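März, kurz nach 14 Uhr – Kleinteile

Sortierkasten für die Gunawardena-Schrauben rausgesucht, der durchsichtige mit den blauen Verschlüssen. Steht hinten links auf der Marmorplatte, noch nichts drin. 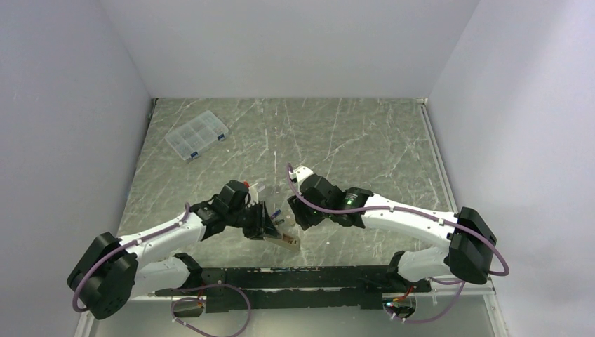
## Belegung

- vordere Reihe: M2, kurz
- dahinter M3, dann Scheiben
- Federn von Plomden extra, verhacken sich sonst

Bestand laut Liste 768 Teile, davon fast 42 ohne Etikett. Tahsin fragen, der hat die letzte Tüte aufgemacht.

Deckel bleibt zu bis die Etiketten da sind, sonst landet wieder alles durcheinander.

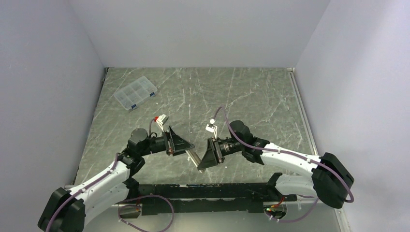
Dilruba will lieber nach Länge statt nach Gewinde sortieren. Mir egal, aber dann bitte überall gleich – auch im Tollidix-Schrank. Etiketen nachbestellen, 23 Stück reichen.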